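Chapter 7
When the Bench Gets a New Workmate

I spent most of one February at the Clukstead packing centre, watching people watch a robot. I'd gone in to write about productivity (yawn, I know) and came home with a notebook full of arguments about lunch breaks, shelf heights and who gets to press stop.

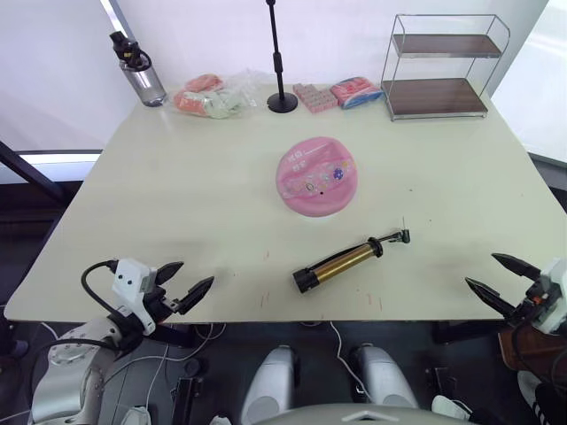
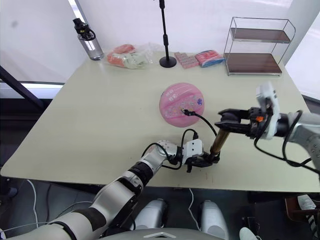
Figure 7.1 Two-armed robot at the sorting table, with mixed small goods along the back edge.

Ilham Ghoneim had worked that bench for years before the arms came in. Her old target was 1,000 items a shift, and she'd organised her whole day around it – radio on, tea at ten, the fiddly stuff saved for after lunch when her hands had warmed up! Now she looks after the exceptions, and there are plenty of those. Her pay went up a grade. Her tea break moved twice.

Moataz Salem, one bench over, was less keen. He told me he missed being tired in the right places, and that supervising made him grumpy by three o'clock.

I want you to keep both of them in your head as you read. We'll start with how tasks get split between people and machines, then look at rosters and training, and in section 7.4 we'll get to the Piranley agreement, where the workers wrote the handover rules themselves.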